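The Card Task

Entry in the Zuccaro student league required a working cell, a log of every trial and a written method. The club at Clallport College had the cell. The log had been kept since January, in a shared spreadsheet with one row for each run. The method was still a page of headings.

The task was the same for all entrants. Two arms had to open a small folder, take out the card, put the card back and close the folder. There was no human contact after the start signal. A run was scored as complete if the folder was shut and the card was inside. Bent cards were allowed. Torn cards were not.

By the evening in question the log stood at row 463. Complete runs came to 181. The secretary had worked out the rate on the whiteboard and then rubbed it out, leaving the division sign.

The club used a control package called Skiler, written by a former member who had left no comments in the code and one comment in the readme, which said to be patient. Skiler treated the two arms as a single machine with a long list of joints. If the left arm was late, the right arm waited. If the right arm was late, the left arm waited. On some runs each arm judged the other to be late, and both held position until the time limit. The club called this a meeting.

There had been several theories about the meetings. The first-years blamed the network switch. The second-years blamed the first-years, who had moved the switch. The captain, who was studying mechanical engineering and disliked software, said that the gripper pads were worn and that the left arm could not tell whether it was holding anything. New pads were fitted. The left arm held the folder more firmly and the meetings went on as before.

Row 464 was set up at seven in the evening. The folder was placed between the grippers, the checks were run, and the secretary typed the date, 2021-08-24, into the first column. The deadline for the method was midnight.
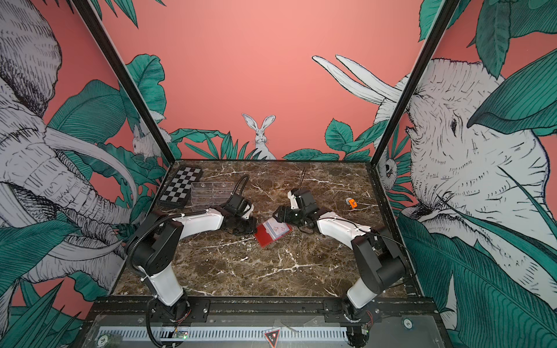

Row 464: both grippers at the folder, card showing.

The captain had the stop button. The secretary had the stopwatch, which was not needed, as Skiler kept its own time to a thousandth of a second. One of the first-years sat on the floor with a laptop and read out the state names as they changed.

"Approach," said the first-year. "Approach. Settle. Hold."

"Which arm?" said the captain.

"Both."

"It can't be both. One holds and one pulls."

"It says both."

The arms did not move. The elephants on the side walls, which the club had inherited with the enclosure, looked in from the left and the right. The secretary wrote "meeting" in the notes column and left the rest of the row blank.

The captain did not press the button. She asked the first-year to read out the wait limit, and he scrolled for a while and said it was 1,000.

"Of what?"

"It doesn't say."

"For each arm?"

"The left is 1,000. The right is 1,000."

The captain put the stop button down on the bench, within reach. She said that if two people came to a door and each agreed to wait the same length of time for the other, they would both set off together, and then both stop again. The first-year said that his grandparents did this. The secretary asked whether it should go in the method.

They let the run time out, as the rules of the log required. The first-year changed the right arm's limit to 463, which was the number nearest to hand. The captain asked for a reason that could be written down. He could not supply one, so the secretary entered "value chosen by operator".

The folder was reset. Row 465 began at twenty past seven.

"Approach," said the first-year. "Settle. Hold, left. Wait, right." There was a pause. "Pull, right."

The card came out. It went back in on the second attempt, at a slight angle, and the left gripper pressed the cover down over it and stayed there longer than it needed to. Skiler reported the run complete.

The secretary filled in the row and saved the sheet. Then she opened the method and, under the heading Timing, began to type. The captain reset the folder for row 466.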